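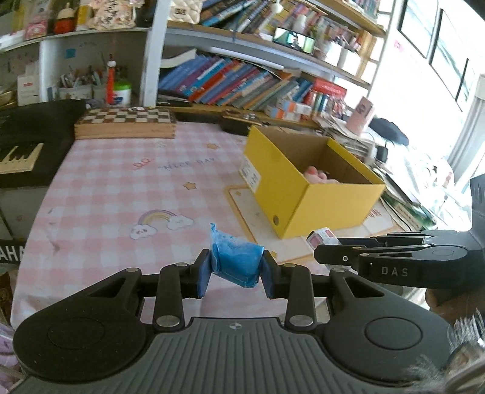 The packing table at Haven, with the gingham cloth on and an open yellow box with something pink inside.

About us

Haven is a small toy and games library that also posts out boxes -- little mixed parcels of things to play with, sort, squish and share. Maxine Gilchrist started it in her sunroom with a folding table and a cupboard full of board games her kids had grown out of. Cameron Quinlan joined the following September, and between them they've now packed 3,231 boxes. We still love doing it!

Every box begins on the same pink-and-white cloth, the one with the rainbow and NICE DAY printed on it. We bought it for a market stall and it never went back in the drawer. Things get laid out next to each other first, so we can see the colours together, and then they go in: something soft, something small in its own carton, and usually a pouch of something bright to scoop or pour (blue is everybody's favourite colour at the moment, ours included). Chess sets and other bigger games go out on loan from the shelves, and you can keep them for up to 12 weeks.

Our three regular boxes are Heka for quiet afternoons, Pirihi for outdoors and Losadero, a bit of a jumble, for families with kids of very different ages. If your child would rather have two of one thing and none of another, write it on the order and we'll swap it. We like those notes a lot.

Packing day is Wednesday, from 9 in the morning. Members are welcome to drop in, borrow a game or return one -- please check the pieces are all in the case first.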